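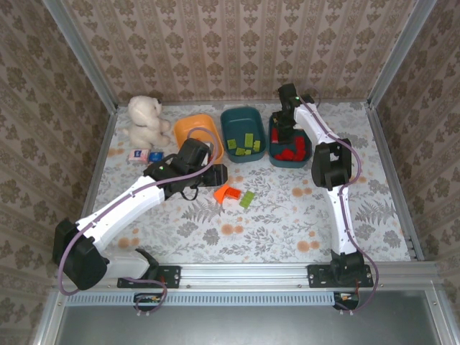
A bin for every colour: a chat with Lyle Whitlock

I rang Lyle Whitlock on a wet Wednesday, meaning to ask him one quick thing about toy storage, and we were still going when my tea had gone stone cold. He runs the play corner at Pillmont and has very firm ideas about blocks (I love a person with firm ideas about blocks!).

"Everyone starts with one enormous box," he told me. "Then a child wants a red one and the whole lot gets tipped on the floor."

So he sorts by colour. Red blocks go in one dark teal bin, lime green in the other, and there's an orange bin in the row as well. I did wonder whether two bins the same colour would muddle people, but he wasn't having it. "You look inside, don't you? It's got red in it. That's your label."

I asked about strays, because in my house there is always a block left out on the mat at bedtime. "Oh, always," he said. "An orange one and a green one, usually. I'd leave them till last. Little ones like finding where the last few go."

The teddy came up next – white, fluffy, and sat right beside the bins. Doesn't he get in the way? Lyle sounded quite hurt. "He stays. He's company while you tidy. I moved him to a shelf in January and got complaints for 9 days." I put it to him that nine days of complaints is a lot for one bear, and he said I hadn't met the children.

We had a small disagreement over the decorating. I think the striped beige wallpaper with its brown damask pattern is lovely and a bit grand for toys, and the grey ferns on the mat go with it better than they should. Lyle would have picked something plainer. "A small block on a busy floor, you've got to look twice," he said. I'd still have the ferns.

He's trying the same set-up at Mollilport in the spring, with lower bins for the toddlers. The bear is going too.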